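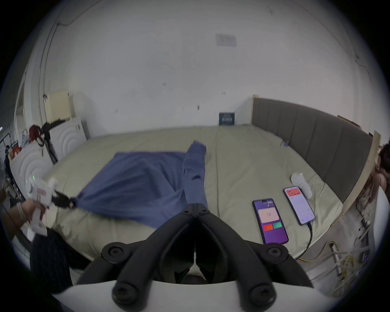
Cómo comparar dos mordazas para pinzas de mano con ropa blanda

Publicado el miércoles, 27 de noviembre de 2019
Autora: Eleni Shehu

Esta guía explica el procedimiento que seguimos para elegir entre dos juegos de mordazas, Larau y Postau, montados en pinzas de mano para grabar demostraciones de doblado. Sirve igual para cualquier otro par de mordazas, siempre que se puedan cambiar sin tocar el resto del cuerpo de la pinza. Hacen falta dos personas o una persona con las dos manos libres, una superficie blanda y una tarde entera.

Si todavía no ha calibrado las cámaras de las pinzas, hágalo antes. Una comparación hecha con una cámara movida hay que repetirla completa.

Material

Dos pinzas de mano con el mismo cuerpo y la misma versión de firmware
Un juego de mordazas Larau y un juego Postau, con sus tornillos
Una cama o una mesa acolchada con una sábana lisa de un solo color
Cuatro o cinco prendas de distinto grosor: una camisa, un calzoncillo de punto, un calcetín, una toalla pequeña
Un móvil con el programa de grabación
Un cargador con cable largo
Llave Allen y un calibre
Rotulador y cinta de papel

Con la ropa conviene ser un poco exigente. Una camisa de algodón fino y una prenda de punto se comportan de forma muy distinta en la mordaza: la primera se escapa por falta de grosor y la segunda cede y se estira. Si solo se prueba con toallas, casi todas las mordazas parecen buenas.

Paso 1. Preparar la superficie

Estire la sábana lo justo para quitar los pliegues grandes. No la tense como un tambor. La sábana forma parte del problema, y una de las cosas que queremos medir es cuántas veces la mordaza coge la sábana junto con la prenda. Evite que la sábana tenga el mismo color que la ropa, porque después cuesta mucho ver en el vídeo qué se ha agarrado.

Deje los móviles y los cables a un lado, siempre en el mismo. Si el cable cruza la zona de trabajo acabará enganchado en una de las pinzas a mitad de la grabación.

Paso 2. Montar las mordazas

Empiece con el mismo juego en las dos pinzas. No mezcle una Larau a la izquierda y una Postau a la derecha para ahorrar tiempo: casi todo el mundo es más hábil con una mano, y esa diferencia se acaba atribuyendo a la mordaza.

Apriete los tornillos con la pinza cerrada. Después abra y cierre varias veces y compruebe que los dos brazos llegan al centro a la vez. Mida la apertura máxima con el calibre. En nuestro montaje es de 55 mm con los dos juegos, y si una mordaza abre menos que la otra hay que limitar la mayor hasta igualarlas.

Anote el juego montado en un trozo de cinta y grábelo unos segundos antes de cada tanda. Parece una pérdida de tiempo hasta que hay que ordenar los archivos.

Paso 3. Fijar el tipo de agarre

Nosotros usamos tres agarres y los hacemos siempre en este orden:

a) Pellizco de esquina. Prenda tumbada y arrugada. Se coge una esquina con una sola pinza y se levanta un palmo.
b) Traspaso. Con la prenda ya sujeta en una pinza, se coge otra punta con la segunda.
c) Estirado en el aire. Las dos pinzas sujetan las dos esquinas superiores y se separan hasta que la tela queda abierta, sin que la prenda toque la cama.

El tercero es el que más información da. Al separar las pinzas aparecen arrugas en diagonal desde cada esquina hacia el centro, y la forma de esas arrugas dice bastante sobre el agarre. Si se concentran en un lado, lo normal es que una de las mordazas haya cogido más tela que la otra. Suelte y repita antes de cambiar de mordaza.

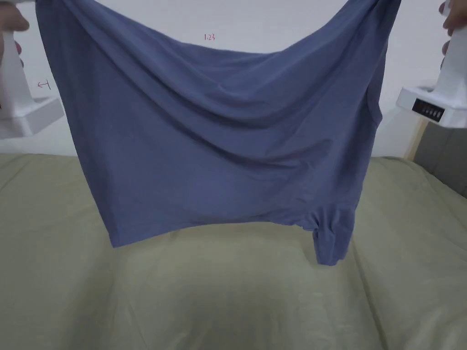 Agarre c) con una prenda de punto: las dos esquinas superiores sujetas, la cintura con algo de caída y el bajo por encima de la sábana.

Deje que el borde superior haga una curva suave. Con la tela tensa del todo, el punto se deforma y la fuerza que hace el operador tapa las diferencias entre mordazas. Tampoco se preocupe si el bajo cuelga más de un lado; se corrige al apoyar la prenda.

Paso 4. Grabar las tandas

Haga tandas cortas, con la misma prenda y el mismo agarre, y cambie de prenda al terminar cada una. Los dos operadores deben hacer el mismo número de repeticiones con cada juego. Nosotros cambiamos de operador a mitad de cada tanda.

Para cada repetición:

1. Arrugue la prenda con la mano y déjela caer en el centro.
2. Coloque las pinzas abiertas fuera de la prenda.
3. Inicie la grabación en el móvil y espere la confirmación.
4. Haga el agarre a velocidad normal.
5. Mantenga la prenda sujeta mientras cuenta mentalmente hasta tres.
6. Suelte, retire las pinzas y pare la grabación.

No repita en el momento un agarre fallido. Los fallos se guardan igual que los aciertos y se marcan después. En la primera serie, de septiembre, borrábamos los intentos malos sobre la marcha y los resultados no servían para nada: las dos mordazas salían perfectas.

Con la cámara a la altura de la cabeza se ve muy bien el estirado, pero el pellizco queda tapado por la propia mano. Para ese agarre mire el vídeo de la pinza.

Paso 5. Etiquetar

Usamos Stirnance para sincronizar los vídeos y una hoja de cálculo para las etiquetas. Bastan cuatro:

Limpio: coge solo la prenda y aguanta hasta el final
Doble: coge la prenda y también la sábana u otra capa
Resbala: coge y pierde la tela antes de soltar
Vacío: cierra sin coger nada

Conviene que etiquete alguien que no haya grabado esa tanda. La diferencia entre «limpio» y «doble» se discute a menudo, sobre todo con camisas, donde una manga puede quedar debajo de la esquina. Nuestro criterio es que si al levantar la prenda se mueve la sábana, es doble.

Qué nos salió a nosotros

Habíamos previsto 2000 repeticiones y nos quedamos en 1006. De ellas apartamos 261 por fallos de sincronización entre el móvil y la pinza, que no tienen que ver con las mordazas. Con el resto:

Larau coge mejor las telas finas. La punta entra bajo el borde de la camisa sin empujarla, aunque arrastra la sábana con más frecuencia si se aprieta hacia abajo.
Postau aguanta más en el estirado con prendas de punto y casi no resbala. En cambio, con el pellizco de esquina da más cierres en vacío.
En el traspaso no vimos una diferencia que compense el cambio.

Nos hemos quedado con Larau para camisas y pantalones, y con Postau para ropa interior y calcetines. Si solo se puede montar un juego, yo pondría Larau – el error de coger la sábana se reduce con un poco de práctica, y el de resbalar no.

Problemas frecuentes

La pinza no cierra hasta el final. Casi siempre es un tornillo demasiado apretado en la articulación. Afloje un cuarto de vuelta.

El móvil pierde la conexión con una de las pinzas. Cierre el programa, apague esa pinza y vuelva a emparejar solo esa. Emparejar las dos a la vez suele cambiar izquierda por derecha.

La tela queda marcada en la esquina. Es normal en prendas de punto tras muchas repeticiones. Cambie de esquina o de prenda, porque una esquina ya marcada se coge con más facilidad.

Los resultados de los dos operadores no se parecen. Grabe una tanda de práctica que no cuente y compare después la altura a la que cierra cada uno.

Queda pendiente probar las almohadillas Hung, que se pegan sobre la mordaza Postau y deberían ayudar con el pellizco de esquina. El procedimiento será el mismo y añadiré los datos en esta página.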